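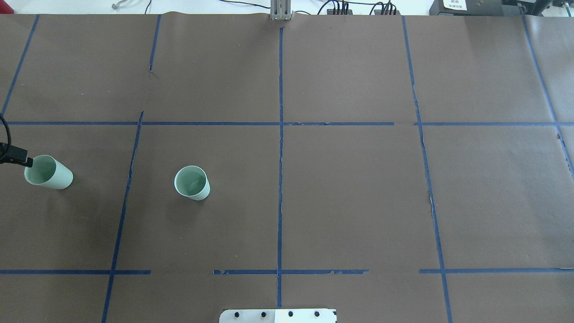

Re: [puvthorpe-quilters] Layout before cutting, or after?
January 27, 2018

On the list, a member wrote:

> I've got the Curik pattern and most of the fabric, and I keep going
> back and forth. Do you all lay the whole quilt out before you sew
> anything, or do you just make blocks and trust that it will come
> together? My last one ended up with all the dark reds in one corner
> and I only saw it after it was quilted. Also, is it worth washing
> the fabric first? I've read both.

Oh, the Curik! I'm so glad somebody else is making it. I finished mine in October and I still walk past the bed and grin.

Lay it out first, please, at least once. I used to be a make-the-blocks-and-hope person too, and I have a twin size in the closet with a big yellow puddle in the middle to show for it. With the Curik you have so many small triangles going in different directions that you really can't judge the balance from a stack on the sewing table. I put mine out in sections, a few rows at a time, with a grid marked off so I could keep the rows straight, and then I squinted at it. Squinting is the best tool I own (well, after the seam ripper). Whatever jumps out at you when your eyes are half shut is what will jump out from across the room.

For your dark reds, try placing those first, before any of the other colors. Scatter them until you like where they sit, then fill in the mediums, and leave the lights for last. It feels backwards but it goes so much faster. Then pick up one row at a time, left to right, and pin a scrap of paper with the row number on the first block. I skipped the paper on row 4 and sewed it on upside down, and yes, it is still upside down.

Washing: I wash reds and navies, every time, by themselves, and I leave the rest alone. I like the crispness of new cotton for cutting triangles. If you do wash everything, a little starch brings it back and your points will thank you. But don't mix washed and unwashed in the same block. I did that once with a backing too and got some very interesting puckers.

One warning about the pattern itself. The cutting chart on page 2 gives you exactly enough of the background fabric, with no room for a mistake. Buy an extra half yard. I ran out with 222 triangles still to cut and had to go hunting for the same bolt. The shop in Drendeo had the last piece, so I got lucky, but the dye lot was a hair warmer and I can see it along the bottom border. (My sister can't. I've asked her more than once.)

As for thread, I pieced with a light gray the whole way through and it disappeared against everything, even the reds. I'd bought a 2000 yard cone and there's still plenty on it, so if anyone coming to the next sew-in wants to try some before buying, I'll bring it along.

Have you decided on the quilting yet? I did simple straight lines a half inch off each seam and loved how calm it made all those triangles look, but I bet a big loopy all-over would be gorgeous too. Please post when you've got the reds placed, I want to see where they landed!

-- 
puvthorpe-quilters mailing list
To leave the list, send a blank message with "unsubscribe" in the subject line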